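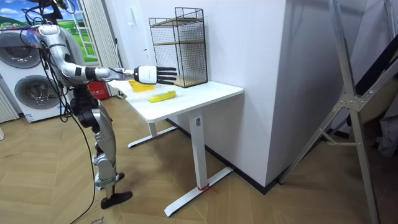 Who went home on Major this week?

Benjie Castillo did, after the house voted him out 4 to 3 in the closest eviction of the season so far.

Castillo had been on the block next to Ramil Lumanlan since the nominations ceremony. For most of the week he looked safe. Lumanlan had won two vetoes earlier in the season, and several players had told him to his face that he was a bigger threat than his friend. The count changed late on the night before the vote, when two members of the kitchen group moved over to Lumanlan's side in return for a promise of safety at the next nominations.

Castillo seemed to know what was coming. In his speech before the vote he thanked the house, said he had played hard from the first day, and asked the others to remember who had kept his word. He hugged everyone on the way out, including Lumanlan.

He leaves after 36 days in the game. He becomes the first member of the jury and will stay in a separate house until the finale.

In his exit interview, Castillo said he had trusted the wrong people with his plan to break up the kitchen group.

"I told them too early," he said. "If I had waited one more week, I think I'd still be there."

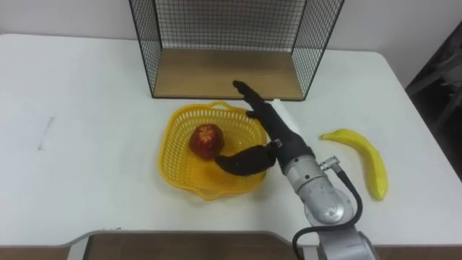

He also said he would vote for Lumanlan to win if the two of them met again at the finale, even though the deal that saved Lumanlan was the one that sent him out.

The next Head of House contest was played right after the eviction and ran past the end of the broadcast. Players had to hold a rope while balancing on a narrow step, and three of them dropped out before the show went off the air. The result will be shown at the start of the next episode. Lumanlan was still on his step when the credits rolled.

Major airs on Flotport at 9 p.m., with the live feeds on Vutach opening again as soon as the West Coast broadcast ends. Subscribers will be able to watch the rest of the contest there.

Producers also said that applications for next season open in May. More than 700 people applied in the first week last time. Open casting calls will be held in Tisent first, with other cities to be named later.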